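Matte finish on a plastic tumbler going patchy - cleaning and storage
Bararstead Household Help > Kitchen > Cups, flasks and bottles
Posted 8/17/25

Maarten Martens

I have a set of pale blue tumblers from Stallodia, bought in January. The outside has a matte, slightly textured finish. The inside is smooth. Capacity is given as 500 ml on the underside, and the walls taper a little towards the base, so they stack.

Two problems, possibly related.

First, the outside has developed a dull band at mid height on most of them. It does not come off with washing-up liquid and a sponge. Under a lamp it looks slightly darker than the rest. It can't be felt with a fingernail.

Second, when stacked they jam. Two of them have been stuck together for a week and I have stopped pulling in case I crack the rim.

What I have done so far: washed by hand in warm water, soaked overnight with a spoonful of bicarbonate, wiped one with white vinegar. No change from any of these. They have been through the dishwasher, top rack, perhaps twice a week. The leaflet says "dishwasher suitable", which I take to be weaker than "dishwasher safe" but I don't know whether the wording has a fixed meaning.

I would like to know whether the band is a deposit or damage to the surface, and how to separate the stuck pair. I would also like to keep using the stack, as the shelf is only deep enough for one row.

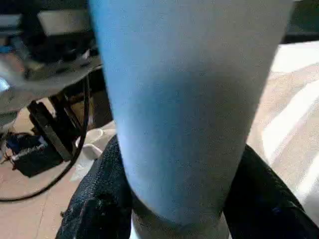
Tranix replies that the two problems probably have one cause, and that the stacking should be dealt with first.

On a tapered cup, the outer wall of the upper one bears on the inner wall of the lower one along a ring. If the cups go into the stack damp, water is held at that ring. In a hard water area it dries there and leaves scale. On a glossy surface you would see a white line and wipe it off. On a matte surface the scale sits in the texture and alters how it reflects light, so it can look darker or lighter than its surroundings depending on the lamp. Bicarbonate will do nothing for scale. Vinegar will, but a wipe is too short.

To test it:

Make up citric acid at 20 g to 1000 ml of warm water. Hand-hot is enough. Do not use boiling water on plastic.
Stand one tumbler in it so that the band is fully covered. Weigh it down with a mug if it floats.
Leave it for half an hour, then go over the band with a soft nylon brush, working round the cup and not up and down.
Rinse, and let it dry completely before judging. A wet matte surface always looks even.

If the band is fainter after one round, it is scale, and a second round should finish it. If there is no change at all, it is wear. Two cups rubbing at the same height every day will polish the high points of the texture and you get a band that is smoother than the rest. There is no cleaning product for that.

For the stuck pair: stand the lower cup in warm water up to just under its rim and put cold water in the upper one. Wait a few minutes. The lower one expands slightly, the upper one contracts slightly. Then twist, do not pull. If they do not move, run a few drops of washing-up liquid round the gap, tip the pair so it travels, and leave it an hour before trying again. Do not lever with a knife. The rim is the weak point and a nick there is where a crack will start.

Don't use ice. Some plastics go brittle enough when cold that the twist will split them.

Van Beek

Mine did this. I used the rough side of the sponge and now it is shiny in one place and matt everywhere else, so don't do that.

Also the magic eraser type sponges are the same thing as very fine sandpaper. I tried 800 grit wet and dry on an old one to see if I could put the matt finish back. You get a matt finish but not the same matt finish. It shows finger marks and the colour looks greyer. Fine for a toothbrush cup.

For stacking I just put a square of kitchen paper between them. It looks untidy but they come apart.

Stallodia user, no name given

As far as I know "dishwasher suitable" has no fixed meaning. Look for the symbol on the base, plates with drops of water above them, and a number if there is one. The number is how many cycles it was tested for. Mine has the symbol with 500 next to it, so at twice a week I am not going to reach it soon. Yours may be a different batch.

One point on the long answer above. If there is a printed decoration or a logo on the outside, try the citric acid on the base first. Plain coloured plastic will not mind it but I have had print lift.

I would also check the rinse aid setting. Too much leaves a film that behaves like the band you describe, although it would normally be all over and not at one height. Turn it down one step and run a few loads before changing anything else.

Maarten Martens

Thank you. Results so far.

The stuck pair came apart on the second attempt, with the washing-up liquid. The first attempt with warm and cold water only moved them enough to hear a click. No damage to either rim.

Citric acid on one tumbler, half an hour, nylon brush. The band is fainter but still there on one side. I have not done the second round yet. The base has the dishwasher symbol but no number that I can find.

I am now drying them upside down on the rack overnight before stacking, with kitchen paper between. Does the paper need to cover the whole inside, or is a strip at the contact ring enough? A full square takes up height and the top cup catches the shelf above.

Tranix

A strip is enough. Fold it once, lay it across the mouth of the lower cup so that both ends hang over the rim, and set the upper cup down on it. That breaks the seal at two points, and air can get in. A piece of thin string does the same and takes up no height worth measuring.

Do the second round on the same tumbler before starting the others. If one side stays marked after that, treat that side as wear and leave it.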